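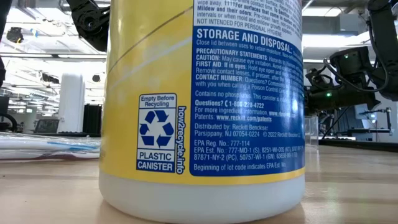 Geetha Nair wrote back this morning that the request as it stands will not get through, and that we should split it into what we need to keep the two-arm bench running and what we would like to have next. She also wants the consumables taken out of the equipment line. Fair on both counts. I am redoing the list with her notes open, and this entry is the working copy. The final goes in the shared folder.

Background for anyone reading later. The last full equipment request for this bench was signed off on 22 May 2019, and a good part of what it paid for has been replaced piecemeal out of the small parts budget. That is why the old request is no use as a template. I tried starting from it and gave up after the first page. Half the line items have no current part number.

PART A, keep running

Gripper fingers. We have been ordering these one pair at a time from Rikstead and paying shipping on every order. Requesting seven pairs, which should cover both arms for the budget year at the rate in the parts log. Large round household items like the wipes canister are hard on the pads. Dennis Entwistle thinks the softer pad would wear even faster. I would like to try one pair of the soft ones anyway and have put it in as part of the seven.

Cables. Ask for full sets. Last time we asked for the motor leads only and then had to make up the rest from the drawer. Length still to be measured with the arms at full reach. Do this before the request goes in, with the arm stretched across to the far side of the table and some slack on top.

Spare motors. Two joints have the same motor and the rest do not, so a single spare does not cover much. Fevari quotes five weeks on all of them. Geetha asked whether we could share a spares shelf with the group upstairs. They run a different arm, so no for motors, yes for power supplies.

Tabletop. Leave the wood one. I had a new top in the first draft and took it out. The reflection off the ceiling lights still needs fixing, but a matte mat costs very little and can come out of consumables.

PART B, next

Third arm. Dennis wants it, I am neutral. His case is that one arm being down stops all two-arm work, and a third would sit ready as a swap. My case against is that a third arm without a bench to test it on will get robbed for parts, the way the old one was. Ackroyd will hold their price until August. Put it in as a separate item with its own paragraph so that it can be struck without touching anything else.

Fixed camera. The low view is good for labels and for seeing whether the fingers are going to clear the table. It is no help with anything behind a tall object. A second camera, higher up and on the other side, would cover that. Get the mount priced with it. The mount was forgotten last time and we lost some nine days waiting for one.

Plutumano controller. They sent a brochure and a price I could not make sense of. License is per arm, or per seat, depending on which page you read. Not going in this year unless they answer my email.

CONSUMABLES (moved out, per Geetha)

Wipes, mats, cable ties, tape, test objects. Test objects were under equipment before, which was my mistake. Most of them come from the supermarket. For the wipes, keep buying the big canister. Label says to close the lid between uses, please do.

Note on test objects: when we buy a new one, write down the size and whether it was full when it was weighed. A full canister and a nearly empty one are different objects as far as the arm is concerned, and the log has them under one name.

TO DO

Measure cable runs, both arms.
Ask Rikstead if seven pairs gets us a box price.
Power supply model numbers to the group upstairs.
Dennis to write the third arm paragraph, half a page at most.
Chase Plutumano once more, then drop it.
Send Part A to Geetha on its own first. She said she can look at it before the rest is ready.

Still open: whether installation time counts as equipment or labor. Asked, no answer yet. I have left the line in with the amount blank.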